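Can a robot arm clear the table? Report on our project in the household robotics course

Final report, group 6. Text by Ainhoa Vallejo, measurements together with Kahsay. 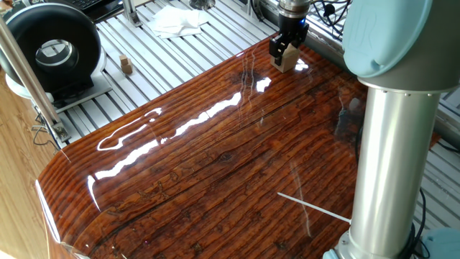

When we started in September, our question was simple: are machines ready to do small chores at home or in a shop, or do they only look ready in the videos? We both have family who work in shops. My aunt has a small toy and gift store in Zillside, and every evening she spends a long time putting things back in their places. So we did not choose a difficult task. We chose picking up small wooden blocks from a table and putting them somewhere else, which a child of three years can do.

1. The task

One chore was defined as follows. A block lies on the table. The arm must find it, take it, lift it, move it and put it down without dropping it and without touching other objects. If a person had to help in any way, we wrote it down as a failure. Our supervisor at Lerkska thought this rule was too strict, but we kept it. My aunt would not want to stand next to a machine and help it.

2. The table

Most laboratory tests are made on a plain matt surface. A home is different. We wanted a table like people really have in a living room, so we worked on dark reddish-brown wood with a thick clear coating. It is very glossy. The lamps make long white bands on it, and the wood has knots and cracks which are nearly black. For a person this is only a nice table. For the software it was a large part of our trouble, as I will explain in section 4.

3. How we worked

The arm has a simple gripper with two fingers. We used the planning program Kastis, which was written by students from an earlier year, and we changed only the part which finds the objects. We made 2673 attempts in total. This sounds like a lot, but many of them were very short, and the first weeks were mostly used to correct our own mistakes. For the comparison in this report we use only the last series, where nothing in the program was changed any more.

4. Results

In the last series, 70 per cent of the attempts were complete without help. I was first happy with this number and then less happy. If my aunt puts away ten toys and three of them end on the floor, she would say that the work is not done.

The failures were mainly of two kinds. In the first kind the program saw a block where there was no block. It was a reflection of a lamp, or a knot in the wood, and the gripper went down and closed on nothing. In the second kind the block was found, but the height was wrong. On a shiny surface a block also has a faint mirror image under it, and the program sometimes measured a point which belonged to this image. Then the fingers came too low and the arm stopped for safety.

Once the block was properly between the fingers, the rest went well. Dropping was rare. We had expected the opposite, and a good part of our plan was made for gripping problems that we did not have.

We also tried with a cotton tablecloth over the table. The results became clearly better, but we did not make enough attempts with it to give a number.

5. Time

One good attempt took 9 seconds on average. Kahsay did the same by hand in less than two, while he was talking. The arm could move faster, but we kept the speed low because we were often standing near it.

6. What we think now

For a shop floor where the same box always comes to the same place, I believe machines of this type are already useful. For a home I would say not yet. The hand was good enough for our chore, the eyes were the weak part. Somebody who buys such a machine would need to change the table, the lamps or the habits of the family, and then it is a question who is helping whom.

A next group could repeat the series with the curtains closed and with only one lamp - we wanted to do it but the room was needed for another course. Our notes and the changed part of Kastis are with the supervisor and can be used freely.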